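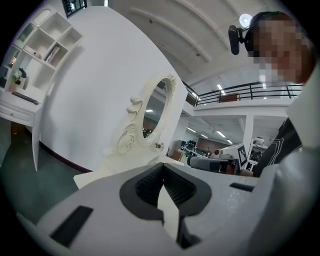
Surviving an election at home: tips for the hall, the kitchen and the sofa

Every campaign comes into the house eventually. It arrives through the letterbox, then on the doorstep, and finally at the dinner table, where it stays until somebody clears the plates. What follows has been tested over several by-elections and one long autumn when the whole of Trurico seemed to be standing for something.

Leaflets

Put a shallow box by the front door on the day the first leaflet lands. Do not start a pile on the stairs. A pile on the stairs is glossy, and glossy paper on carpet is how people end up at the bottom of the stairs with strong views on hospital waiting times.

Keep one leaflet from each candidate until polling day and recycle the duplicates. You will want the originals later, when the promise about the Stolex Road bus has shrunk to a promise to look into the bus.

Glossy leaflets are useless for lighting a fire and worse for cleaning windows. They are, however, a decent size for standing muddy boots on. Matt ones can be folded in four and put under a wobbly table leg, where even the smaller parties may offer some support.

Window posters

Never use parcel tape on painted frames. Use a little masking tape on the glass itself and take it down the morning after, win or lose. Left through November it bakes on in what sun there is, and you will be scraping a slogan off the pane at Christmas.

If you have left it too long, lay a cloth soaked in warm soapy water over the tape for 19 minutes (I was timing a cake) and then roll it off with your thumb. White vinegar shifts the gum that remains.

If two people in the house support two parties, give each a window. The front bedroom is the better one, being harder to reach with eggs.

Garden stakes

Knock a pilot hole first with a metal tent peg. Hammering a softwood stake straight into dry clay splits it at the top, and then your candidate leans. Passers-by read a great deal into a lean.

Afterwards, the stakes make excellent bean supports. Mine have held up runners for three parties and a residents' group.

The doorstep

Keep the chain oiled and the kettle off. A kettle coming to the boil can be heard from the step, and a canvasser who has been out since lunch will take it as an invitation.

If it is raining, put down a second mat. An old bath towel folded under it stops it sliding on tiles.

Have one sentence ready and stick to it. Mine is "I've got something in the oven", so I now make a point of having something in the oven, usually potatoes. They take an hour and ten, which covers most manifestos.

Results night

Make soup the day before, a big pot, and leave it on the back ring. Results come in when they feel like it, and anything with pastry will be leather by the second recount.

Cover the light end of the sofa with a washable throw. Red wine on a cream cushion wants cold water and blotting, straight away — no rubbing, however close the Aravena ward is looking.

Charge your phone in another room. Crumbs get into the socket, and so do opinions. If the crumbs are in already, switch the phone off and use a dry wooden cocktail stick, very gently.

Badges and rosettes

Take them off before the wash. A rosette at 60 degrees will dye a whole load of towels, and you will be drying your face on the losing side until the next general election. For pinholes in a wool coat, steam from the kettle and a rub with the back of a spoon will close most of them. Nothing closes them in a waxed jacket, so wear the sticker.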